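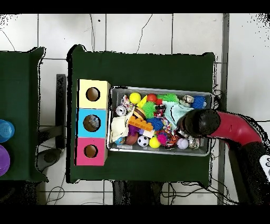
Home > Arms and teaching gear > Jendier Kombo teaching set

Jendier Kombo Teaching Set
One follower arm, one leader arm, gripper, recording software
$3,736
In stock. Ships by freight.
Reviewed for Jiltolano by Corrado Mancuso. Page last revised May 2020.

Jendier's brochure says that with the Kombo "anyone can teach a robot in an afternoon." We sell the Kombo, we use one in our own shop, and we would not put it that way. Anyone can move the arm in an afternoon. Teaching it something it will do again without you holding the other end takes a good deal longer, and some jobs never get there. If you are still interested, read on, and please read the section on what it does badly before you order.

What you get

The set has two arms. The leader is the small one you hold. The follower is the one that does the work, and it copies the joint angles of the leader as you move it. There is no joystick and no pendant with thirty buttons. You squeeze the leader's trigger and the gripper closes.

You can also put the follower in its soft mode and push it through the motion with your hands. The brochure treats hand guiding and remote control as equals. They aren't. Hand guiding is fine for showing a path through open space or setting a few fixed positions. For anything with a gripper in a pile of objects, your own hands and forearms end up in the camera view, and the recording is full of a person who won't be there later. Use the leader for that.

Kernia, the recording program, comes on a drive with the set. It saves the joint positions, the gripper state and the video from up to two cameras together, on one clock. Cameras are not included. The brochure photograph shows cameras. We have asked Jendier to change the photograph.

In the box
Leader arm with trigger grip and table clamp
Follower arm, with gripper fitted
Power supplies for both arms
Connecting cables
Stop button on its own cable
Kernia on a USB drive, with license card
Printed setup guide (the one on the drive is newer, so use that)

Not in the box
Cameras and camera post
Computer
Table
Any kind of cable cover

How we have been using ours

Our test job is a metal tray of pet toys next to a column of cardboard cubes with round holes cut in them. The tray is packed, and there is hardly a toy in it that behaves like its neighbor. Spiky balls, smooth balls, rope toys with knots, a plastic building brick, a couple of crumpled cloths. We picked it after getting tired of demonstrations with one wooden block in the middle of a clean table. Any arm on the market can learn one wooden block.

We have recorded 206 demonstrations on this job so far. A demonstration here means one toy, start to finish, with the operator on the leader arm. The ones we threw out are not in that number, and there were plenty of them, mostly from the first stretch when two of us were still learning how to drive it.

A few things we found, in no special order.

Spiky balls are easy. The spikes give the fingers something to hold even when the approach is poor, and the operator gets lazy because of it. Check your recordings of easy objects as carefully as the hard ones, or the trained program will copy the lazy approach onto something smooth.

Smooth balls roll. An operator compensates without thinking, chasing the ball into a corner of the tray and trapping it against the wall. It works very well for a person. What the trained program learned from it was to shove balls into corners, including when there was no ball.

Cloth is the worst. A pinch near the edge lifts the edge and leaves the rest lying over other toys. A pinch in the middle brings up the cloth and whatever is tangled in it. We have not got a cloth pick we would show a customer. Jendier's sample library has a cloth pick, and it is done on a flat, empty surface with the cloth folded.

Rope toys are somewhere between. Grab the knot.

The holes are a separate problem from the tray. Picking out of clutter asks you to be decisive. Getting an object through an opening asks you to slow down and line things up, and with the leader you do this by eye with no feeling in your hand at all. There is no force feedback on the Kombo. You will find out that you have pushed too hard when the cube moves. Cardboard is a good teacher for this and costs nothing to replace.

What the brochure claims, and what we would say

"Natural, effortless control." It is natural after some practice. The leader is smaller than the follower, so a small hand movement is a bigger arm movement, and new users overshoot. Effortless is wrong. Your shoulder will get sore. Put the leader at elbow height and take breaks, since tired operators make bad recordings.

"Learns from a handful of examples." For a fixed object in a fixed place, yes, but you could have programmed that the old way before lunch. For mixed objects we would call this claim untrue. Our tray job is well past a handful and still fails on things a child could manage.

"Works in real environments." We would ask which ones. Changes in daylight bothered our setup more than changes in the toys did. We now close the blinds when we record.

"Safe around people." The follower has a collision stop, and it does trip. It also trips when nothing is wrong, usually when the gripper presses on the tray bottom, and then you have to home the arm and throw away that recording. Treat the collision stop as a help and keep the stop button where your free hand can reach it. Children and pets stay out of the work area.

"No integration needed." There is integration needed. See the next section.

Setting up

Allow a full day. The arms themselves go together quickly and the guide is clear on that part. The time goes into the cabling, the camera positions and Kernia's calibration routine, which asks you to hold both arms in matching poses and is fussy about how closely they match.

Fix the follower to something heavy. A light folding table will sway every time the arm changes direction, and the sway ends up in your video. A table cover of one plain color helps, but pull it flat and fasten it. Loose edges creep.

Plan where the cables go before you switch anything on. Two arms, cameras and a computer make a mess under the table very quickly. We are in no position to lecture anyone on that subject, but we can say that snagging the leader cable with a foot in the middle of a recording is a good way to lose it.

Put one camera high, looking down over the work from where a person's head would be, and the other near the gripper if you can. If you have money for only one, make it the high one. Once it is in place, don't touch it. Recordings made before and after a camera has shifted do not mix well, and Kernia won't warn you.

Reset the objects by hand between demonstrations, and reset them badly. People tidy up without meaning to. They put the red ball where the red ball was. Tip the tray out and refill it now and then, or your arm will learn the arrangement.

About Kernia

It records reliably. We have had no lost files that were not our own fault. Playback is good, and being able to scrub through a recording and mark the exact moment of the grasp is the best thing in the package.

The built-in training screen is thin. You pick a set of recordings, press a button and wait. When the result is poor, the screen does not tell you why. Most of our customers with any programming help export the recordings and train elsewhere, and the export format is open and documented. If you have no programming help at all, think hard about whether this is the right purchase.

The progress bar means nothing. Ignore it.

Who should buy it

Labs and classes that want to collect their own demonstrations and can live with rough edges. Small shops with one awkward job, plenty of patience and somebody who likes this kind of thing. It is also a decent way to find out cheaply that your job is too hard to teach by showing, before you spend real money on a bigger arm.

Who should not

Anyone who needs a working cell by a set date. Anyone handling soft goods as the main product. Anyone who has been told by a salesperson, ours included, that it will replace a worker.

Specifications

Type: leader and follower arm pair, position control
Teaching methods: leader arm, hand guiding
Gripper: fitted, trigger operated, can be unbolted
Force feedback: none
Camera inputs in Kernia: two
Mounting: clamp for leader, bolt-down base for follower
Use: indoors, dry
Warranty: parts only, through Jendier. Gripper fingers are treated as wear items and are not covered. Buy a spare set.

Questions we get

Can I buy the follower alone?
Yes, but you would be left with hand guiding, and we have said what we think of that. Ask us for a price if you still want it.

Can one person do everything?
Yes. It goes faster with a second person resetting the objects, and the two should trade places often so that the recordings don't all have one person's habits in them. Write down who drove which recording. You will want to know later.

Can I mix my recordings with yours?
You can have our tray recordings for the asking if you buy the set. We doubt they will help you. Your table, light and camera height will be different from ours.

Will the next version have force feedback?
Jendier says a new leader grip will be shown in June. We have not had our hands on one and won't take orders for it until we have.

Do you take returns?
Unopened, yes. Opened, with everything in the box, yes, less a restocking charge. We would much sooner you came by and drove ours first. Bring the object you want it to pick up.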